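How to Prepare Housekeeping Staff for Automated Room Setup

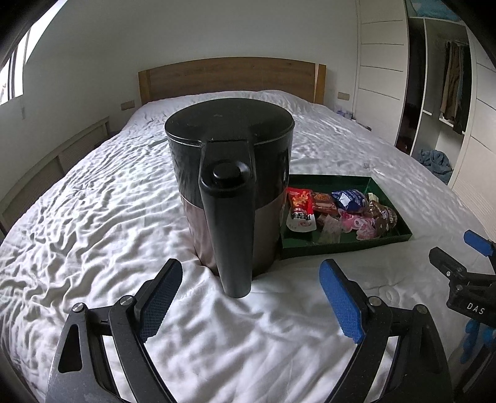
Reading time: 3 min

Print this page | E-mail this page

Guest rooms contain many small objects that must be returned to a known place between stays. The kettle and the snack tray are typical of the items now considered for automated handling. This guide is intended for managers and supervisors who are introducing such equipment into a housekeeping department. It draws on the procedure adopted at the Rusetis guesthouses, where the Drernance project is in its first season of planning and staff training.

The procedure covers room setup only. Cleaning, laundry and maintenance remain under existing arrangements.

Step 1. Record the work as it is done now

Ask room attendants to write down each task in the order they perform it, including tasks that do not appear on the official checklist. Attendants commonly wipe a kettle lid, check a snack packet for damage or straighten a tray while doing something else. If these actions are missing from the record, they will be missing from the new procedure.

Allow 2 weeks for this step. Attendants should complete their notes during paid time, and the notes must not be used to assess individual speed.

Step 2. Sort the tasks

Divide the list into tasks suited to a gripper, tasks that stay with the attendant, and tasks that need further study. At Rusetis, moving a kettle from one surface to another was placed in the first group. Checking the inside of the kettle was kept with the attendant. Snack packets were placed in the third group, as foil pouches, wrapped bars and flat sachets each have to be held in a different way.

Soft surfaces require separate attention. An object standing on a wrinkled duvet may tip when touched, and folds in the fabric can come between the jaws and the object. Supervisors should list every surface on which an item may be left by a guest, including the bed.

Step 3. Define positions for the staff

Every room needs one written layout. The layout states where the kettle stands, which way its handle faces and what the tray holds. Post it in the supply room and review it when suppliers change their packaging.

Staff should be told plainly which jobs will change. Under the Rusetis agreement, no attendant's hours may be reduced during the first season. Time released by the equipment is assigned to inspection, guest requests and training. Managers considering a different arrangement should settle it with staff before any equipment enters a room.

Step 4. Train in small groups

Training is given in groups of no more than 6, in a room that is closed to guests. Each session follows the same order:

1. The trainer explains the stop control and each participant uses it.
2. Participants place a kettle upright on a firm surface and practice closing the jaws on it.
3. The exercise is repeated on a made bed.
4. Participants report any difficulty in writing.

Kettles must be empty, unplugged and cool before handling. Fingers must be kept clear of the jaws and pivots at all times. Long sleeves are to be fastened at the wrist.

The trainer, supplied by Stivov, is not a supervisor and has no role in staff evaluation. This separation has made attendants more willing to report faults.

Step 5. Keep a person responsible for each room

A room is released to guests only after an attendant has signed for it. The signature confirms that the attendant has inspected the room in person. Where an attendant finds a fault in the automated setup, the correction is recorded as work performed and counted toward the daily allocation.

The daily allocation itself should not be raised during the first 3 months. Later changes require a fresh record of tasks, prepared as in Step 1.

Step 6. Review

Hold a review meeting at the end of the training period, at a time when both shifts can attend. The Akbulut review form may be used, or an equivalent form that allows unsigned comments. Questions should address physical strain, interruptions, and whether the written layout matches what guests leave behind. Results are posted in the staff room with the actions to be taken and the person responsible for each.

Shared 8 times | 3 comments

Comments

roomsandlinen
The part about counting corrections as work is the most useful thing on this page. We had a new scheduling system last year and all the fixing was done on our own time.

Pell_Inn
Does the written layout include the wardrobe? Our guests leave hangers everywhere and I would rather have it on the same sheet.

second floor lead
We tried Step 1 and the list came out twice as long as the checklist. Still sorting it. Would like to see the review form if it can be posted.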